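Terside Self-Storage -- Frequently Asked Questions

Which sizes can I rent?
We have 237 rooms in our building on Furnival Road. The smallest is a locker for a few boxes, and the biggest takes the furniture of a family house. If you are between two sizes, please ask for the smaller one first. You can change later without a fee.

When can I come to my room?
Every day from six in the morning until ten in the evening. Your door code works only in these hours. In February we close for one day to check the fire alarms, and all customers get a letter before it.

What is not allowed in a room?
Food, plants, animals, gas bottles, paint and car batteries. Tyres are allowed, but only 13 per room.

How should I pack cups and other small fragile things?
Wrap each piece alone in paper and put it in a small box, with the heavy pieces at the bottom. Cups travel best standing up. Write "fragile" on two sides of the box, not only on the lid. 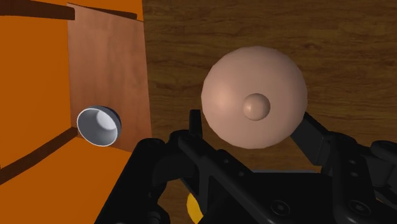 Omar Abou Jaoude wrote to us that he prefers towels to paper, as he has to pack them anyway, and that after 86 days in storage all his glasses came out whole. We agree with him, if the towels are fully dry when you pack them.

Can I leave wooden furniture for a long time?
Yes. Keep it a hand's width from the wall and cover it with a cotton sheet -- plastic holds the damp inside.

Do I need insurance?
Yes, it is required. You can use your own policy or take ours, which we arrange through Flodel. Please bring the paper on the first day.

How do I finish my contract?
Tell us two weeks before you leave, by e-mail or at the desk. Empty the room, sweep it and take your padlock with you. The deposit goes back to the same bank account within five working days.

Last changed: 9 November 2025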